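Last revised 9 April 2025. Applies to knit garments only. Woven shirts need a different seam and are covered on their own page.

# Replacing a worn hem on a knit shirt

A knit hem usually fails at the stitching before the fabric goes. The thread snaps under stretch, the fold drops, and the raw edge starts to curl. If the fabric above the fold is sound, the hem can be recut and sewn again with an ordinary zigzag machine. No serger is required.

## Materials

- Ballpoint or stretch needle, fitted new
- All-purpose polyester thread (cotton thread breaks on knits)
- Seam ripper
- Chalk or a wash-out marker
- Long ruler
- Light fusible tape made for knits, optional
- Scrap of similar fabric for test stitching

## 1. Remove the old stitching

Turn the shirt inside out. A factory hem is normally a coverstitch: parallel rows on the outside, a looped thread on the inside. Find the place near a side seam where the rows overlap. Cut the needle threads there with the seam ripper, then pull the looper thread. On most shirts it runs out in one length once the overlap is cleared. If it jams, cut again a short distance along and restart.

Brush out the loose thread ends and press the fold flat with steam. Lift the iron and set it down. Sliding it stretches the edge.
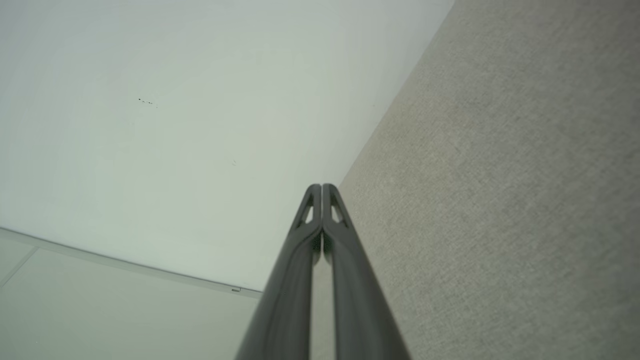 Pieter Mathebula writes that on two of his shirts the looper thread would only pull from one end, and that starting at the other side seam fixed it. He also gets a cleaner edge by washing the shirt after unpicking and before marking, so the fabric relaxes out of the old crease.

The note about direction is correct. A chain unravels one way only. If nothing moves after the second cut, go to the other end of the overlap.

## 2. Mark the new line

Lay the shirt flat with the side seams at the edges. Smooth it from the center outward without pulling. Knit fabric that is stretched during marking springs back after cutting and leaves a wavy line.

Measure up from the old fold line, not from the raw edge, which is rarely even. Mark at each side seam, at center front and at center back, then join the marks with the ruler. Where the old hem was curved, trace the curve from the back panel and copy it to the front.

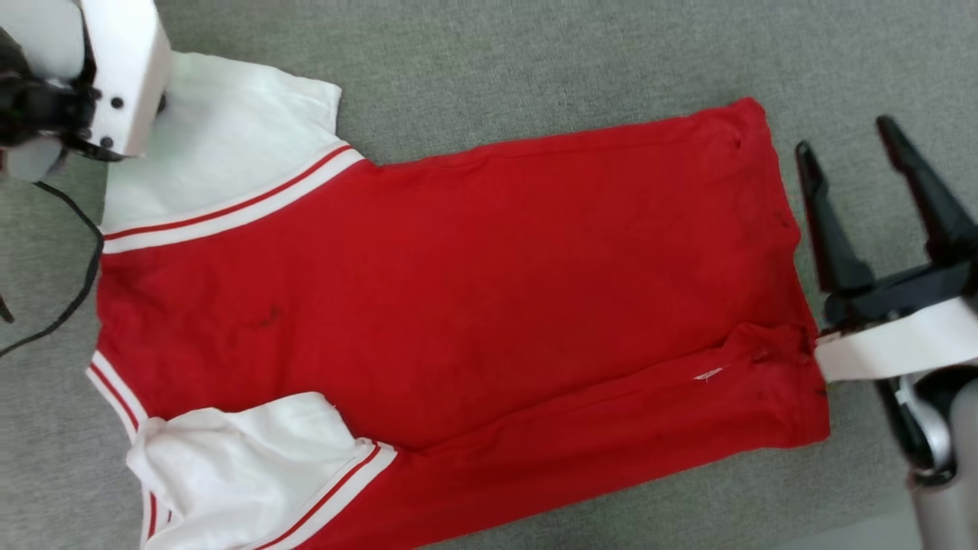
*Shirt spread on carpet.*

Any flat surface big enough for the whole body will do. Carpet grips the fabric and can hold a stretch you didn't intend, so lift the shirt and let it drop back once before the final marks.

## 3. Cut and fold

Cut one layer at a time. Leave 2 cm below the marked line for the hem allowance. Trim the allowance at the side seams on a slant to reduce bulk.

Fold to the inside on the line and pin at right angles to the edge. If the fabric curls badly, fuse tape inside the fold first. Test the tape on scrap; some kinds stiffen the hem.

## 4. Stitch

Start with these settings and adjust on scrap:

| Setting | Value |
|---|---|
| Stitch | Zigzag, narrow |
| Length | Medium |
| Presser foot pressure | Reduced, if adjustable |
| Top tension | 4, then lower as needed |

Sew from the right side with the shirt turned right side out. Begin just behind a side seam. Let the feed dogs move the fabric and keep your hands in front of the foot to guide only. Overlap the start by a few stitches and backstitch once.

Stretch the test seam by hand before moving to the garment. If a thread pops, lower the tension or shorten the stitch.

## 5. Finish

Steam the hem from the inside and leave it flat until cool. Trim the thread tails and any allowance that stands clear of the stitching.

## Faults

**Wavy hem.** Fabric stretched under the foot. Reduce pressure, or place tissue paper under the seam and tear it away afterward.

**Skipped stitches.** Wrong or blunt needle. Change it before touching the tension.

**Tunneling between rows.** Occurs with a twin needle. Lower the bobbin tension slightly or use tape in the fold.

**Fold drops after washing.** Stitching missed the allowance. Unpick that section and re-pin it.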